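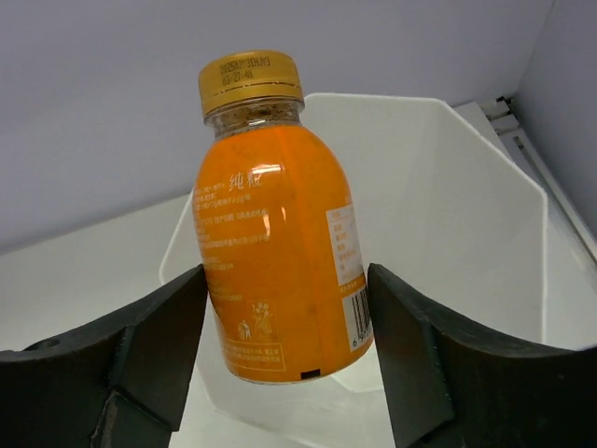 Reading date stamps on imported bottled drinks – staff pantry intake

Forum: Workplace Facilities and Supplies
Section: Food and Beverage Storage

pantrydesk_resen
Original post

Good morning. I am responsible for the beverage shelves at our Resen office, and I would like the opinion of members who handle imported single-serve drinks. We recently began to stock small plastic bottles with an orange sleeve and a gold-yellow screw cap. The main label text is in Chinese. The stamp is printed in dots on the side of the cap, in two lines. The upper line begins with what looks like "2025", and the lower line appears to read "03:27:40".

Our intake form has one field for "best before" and no field for a production date. My colleague entered the 2025 date as the expiration date. I believe this may be an error, but I would prefer to have a rule that can be applied to every delivery. How do other sites record these stamps?

stockroom_44
Reply

The lower line looks like a time of day, to the second. In my experience a stamp with a time in that format is usually a production stamp from the filling line. I would not enter it as an expiration date until the shelf life has been found elsewhere on the package. The shelf life is often given in the label text as a number of months, and the reader is expected to add that number to the date on the cap.

mitov_supply
Reply

I must disagree in part with the previous reply. We have received products at the Mitov warehouse on which a time was printed beside a best-before date. The time identified the batch and said nothing about which kind of date stood above it. The format alone is not sufficient evidence. Please ask the supplier for a written statement and attach it to the product record.

pantrydesk_resen
Reply

Thank you both. There are also letters at the end of the upper line, possibly "HJY", but they are partly smudged. Would these indicate the type of date?

stockroom_44
Reply

I do not recognize them. They may be a plant or line code. Your supplier should be able to confirm. I accept the point made by mitov_supply that a written statement is preferable, although I maintain that production date is the more likely reading.

labelcheck
Reply

Two further points for the original poster.

First, the small text on the sleeve should be read by a person who knows the language, with the bottle in hand and away from direct light. Glossy sleeves reflect a great deal, and the rows follow the curve of the bottle, so a phone translation taken at the shelf is seldom reliable. Turn the bottle slowly and take several pictures.

Second, a smudged stamp should be compared with other bottles from the same case. If the case itself carries a printed date, record both. We hold 3,000 units at our busiest site and this comparison has settled most of our questions.

sukance_office
Reply

At Sukance we added a second field to the form: "date as printed" and "date type". If the type is not known, the entry is marked "unconfirmed" and the case stays on the holding shelf. We allow 7 working days for the supplier to answer. After that the case is returned.

mitov_supply
Reply

That is a sound procedure. I would only add that unconfirmed cases should not share a shelf with confirmed stock – a label on the case can fall off.

tamayo_kitchen
Reply

With respect, I find this excessive for a small office pantry. We receive 2 cases of any one drink at a time, and they are consumed within 3 weeks. A telephone call to the supplier is enough for us.

labelcheck
Reply

A telephone call leaves no record. If a member of staff later asks about a bottle, the person at the desk will need something to show. A short e-mail takes no longer.

tamayo_kitchen
Reply

I take the point regarding e-mail. I remain of the view that a separate shelf is unnecessary at our scale.

pantrydesk_resen
Reply

I am grateful for the replies. I have written to the supplier and asked for the date type, the shelf life and the meaning of the letters. The entry has been changed to "unconfirmed" and I have requested the additional field used at Sukance. I will post the answer in this thread when it is received.

stockroom_44
Reply

Please also ask whether the shelf life differs once the cap ring has been broken. Our staff tend to leave half-finished bottles in the refrigerator door, and the label is where they look first.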